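In Defence of the Second-Best Knife

My brother-in-law sharpens his kitchen knives on a Monday evening, in silence, with the door shut. He owns a Hokside that cost more than my first car, and guests may look at it. I was once allowed to slice a lemon with it and he stood behind me the whole time, breathing.

I have come to think that good things make poor company. A house full of them is a house where everyone asks before sitting down. My aunt kept a front room like that for years, and the only creature that ever relaxed in it was a wasp.

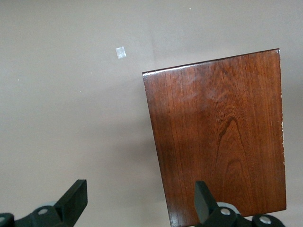 Wear is what we are really afraid of, and the shops know it. They will sell you an oil for the thing, a cloth for the oil and a tin for the cloth. I understand the temptation. Give me a board with that glossy, reddish-brown finish, the grain rising in pointed arches up the middle, and I too would start cutting my bread on a plate. Then I would own a very handsome board and a lot of scratched plates.

Jomar Pascual, who cooked for a living for 10 years, did it all with a Schmieder he had found in a drawer at his first job. The tip was missing. He has been offered better ones and took one of them, to be polite, and opens parcels with it.

I asked my brother-in-law what he was saving the Hokside for. He said Christmas. We had the turkey ready-sliced.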